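NOTICE TO THE HOUSEHOLDS OF THE LOWER TERRACE

A story

June 12, 2020

The Office of Weights and Crossings at Brukport informs the households of the Lower Terrace that the ferry to Skeserus will resume its ordinary service at the beginning of July. Households are asked to read this notice in full and to keep it with their other papers.

The Office regrets the length of the interruption. The ferry was withdrawn when the far landing could no longer be found. It had been in its usual position when the evening boat left it, and it was absent when the morning boat arrived. The pilot waited in open water for the permitted period, sounded the horn, and returned with all passengers. Fares were refunded at the window, less the charge for the horn.

An inquiry was opened under the rules of 1738, which remain in force. These rules provide that where a landing is missing, the Office shall first establish whether the river has been correctly measured. A survey party was sent out with the long chain. It reported that the river was 31 chains wide at the customs stair, as it has always been, and that on the other side of it there was more river.

The Office did not accept this report. A second party was sent with a newer chain, supplied by the firm of Rakitz, and returned the same figure. The second party added, in a note which the Office has ruled to be outside its instructions, that on a still evening its members had heard the bells of Skeserus and had smelled bread.

During this period the Office received 237 letters. Most concerned relatives on the far side, and a number concerned goods paid for and not delivered. One household asked whether it was proper to go on setting a place at supper for a daughter who worked at the Skeserus dye house and came home on the evening boat. The Office replied that it had no rule on the matter. The household wrote again to say that it had not asked for a rule. This second letter was placed in the file without a number, and the clerk who placed it there has since asked to be moved to the morning shift, from which the water can be seen.

Households will recall that the lamps along the Terrace were ordered to be kept lit through the night. This order was made to assist navigation. The Office is aware that it was widely obeyed by persons who own no boats, and that on several evenings chairs were brought down to the stair, with blankets and something hot in jars. Chairs are not allowed on the stair. The Office took no action and will take none.

In the spring the pilot asked permission to cross without passengers. Permission was refused. The pilot crossed. The log for that night has one entry, made in pencil, stating that lamps were seen ahead, in a row, at the height of a terrace, and that people were sitting beneath them in chairs. The pilot supposed that the boat had turned around in the dark and come home. It had not turned around. The people stood up when they heard the horn.

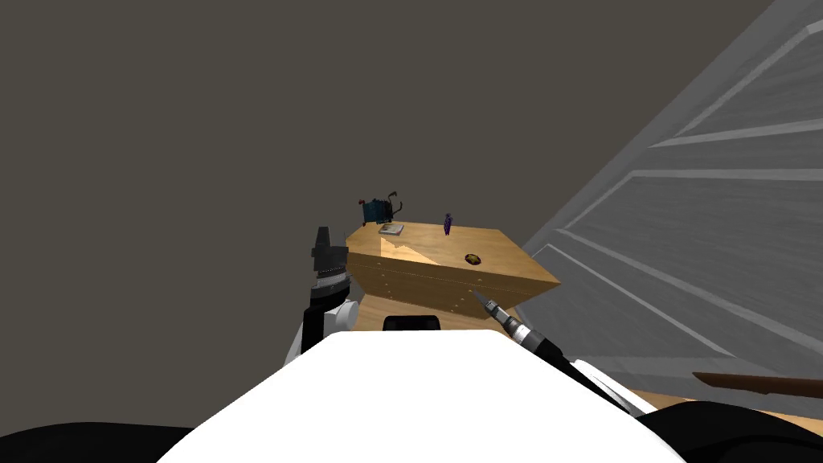
The Office has since corresponded with its counterpart at Skeserus, whose letters are in good order. From these it appears that the landing at Brukport was reported missing on the same morning, that two surveys were made, and that lamps were lit there also, by order, to assist navigation. Their file contains a letter about a place set at supper. The two Offices have agreed that neither landing shall be recorded as having moved.

The following arrangements will apply when service resumes. The boat will leave from the customs stair at the usual hours. Tickets bought before the interruption will be honored. Goods held in the Lenz warehouse may be claimed at the window, and no storage fee will be charged. Passengers returning from Skeserus may find that the crossing takes longer than they remember, and are advised to bring a coat.

The order concerning the lamps expires on the day the ferry resumes. The Office has been asked by many households whether they must then put them out. They are not required to do so. Oil may be drawn from the public store until further notice, and the clerk of the morning shift will keep the key.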